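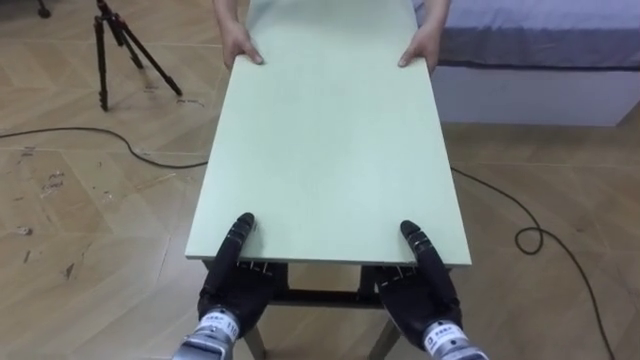

One stallholder asked, before the first point was even read, that we speak about the rain this time, and that it is written down. In October the food got wet on the whole north side and there was no word about it in the minutes afterwards. It is written down now, and the rain comes under point 3.

Skomside Food Market
Minutes of the planning meeting, 14 March 2024
Present: stallholders of the market, two neighbors from the square, and one guest from Aromico
Start: 7 p.m.

1. Minutes of the last meeting

The minutes were accepted with one correction. In the part about electricity, it should say that Grenar rents the cables to us, and not that Grenar gives them. The bill for the cables is paid.

2. Money

There are 4000 in the market account after all the bills from the autumn. Two fees are still open. The stallholders concerned know about it and promised to pay before the next meeting.

It was discussed if the stall fee should go up. Several people were against it, especially the ones who sell bread and vegetables, because their prices are low and they cannot put the fee on the customer. The spice sellers did not mind a small increase. After a long discussion the fee stays the same for this season, and we look at it again in the autumn.

3. Rain and the north side

The water comes down from the roof of the old bank and runs between the stalls. Moving the north row closer to the fountain was proposed. One of the neighbors reminded us that the fire lane must stay open there, so the row can move only a little. We will try it with chalk on the ground before anything is decided.

The stall of Abou Zeid had its own cover in October and stayed dry. They offered to show the others how it is fixed. The offer was accepted with thanks.

4. Stalls and tables

There is place for 11 stalls on the square if the north row is moved, the same as before. We have more requests than places. Stallholders from last year get the first choice until the end of the month, after that the places go to new ones in the order of their letters.

It was repeated that each stall is responsible for its own table. Tables which stay on the square overnight will be taken away by the city, and this has happened before. Light tables are fine for herbs and jars, but for cheese and for anything with a scale please bring something heavier. 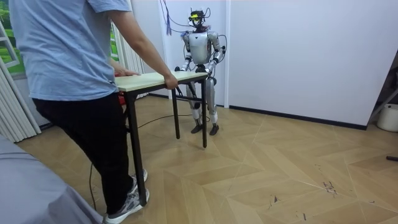 Small table with pale top and black legs.

One stallholder wanted to know if tablecloths are obligatory. They are not. If you use one, please fasten it, also when the morning is calm.

5. Smell from the cooking stalls

A neighbor explained that the smell of frying goes straight into the windows of the first floor and stays in the curtains. She was not angry, and she likes the market, but she asks for a better solution. The cooking stalls will stand on the side of the bus stop this year. The falafel stall would prefer to stay in its old corner, where the customers know it. It was agreed that there will be a sign in the old corner with an arrow.

6. Visit from Aromico

The guest from Aromico presented their dried herbs and asked for a place for the whole season. We tasted the thyme and a mix for soup. The mix was found a bit salty by some of us. There was a question if a larger company fits with our rules, as we have always said that the seller must be a grower or a maker. Aromico grows a part of the herbs and buys the rest. The guest left the room for the discussion.

Decision: Aromico can have a place on one market day as a test, with only the herbs they grow. One vote was against.

7. Leaflets

We print 1000 leaflets, the same design as last year with a new date. The green was too dark last time and the opening hours were hard to read - this must be better. Grenar has offered to put leaflets in their shop window and next to the cash desk. Who has a shop or works in one can take a pile at the next meeting.

8. Setting up and packing

Setting up takes 90 minutes and should not start before six in the morning. Cars must leave the square before the first customers come. Last year two cars stayed until noon and we had a complaint. Please carry first and arrange later, so the next car can come in. 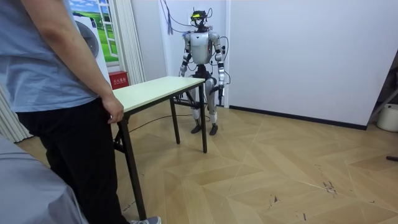 Folding table with cream top.

Packing starts when the bell rings, and not earlier, also if you have sold everything. An empty stall in the middle of the row looks sad for the neighbors on both sides.

9. Other

- The key for the water tap is missing. Please look in your boxes.
- The musicians ask again for a place. They can play by the fountain, without amplifier.
- Glass bottles go home with the seller, the bins on the square are too small.
- The coffee for the next meeting will be brought by the bread stall.

End of the meeting: 9:15 p.m. The next meeting is in the same room, and the date will be sent by mail.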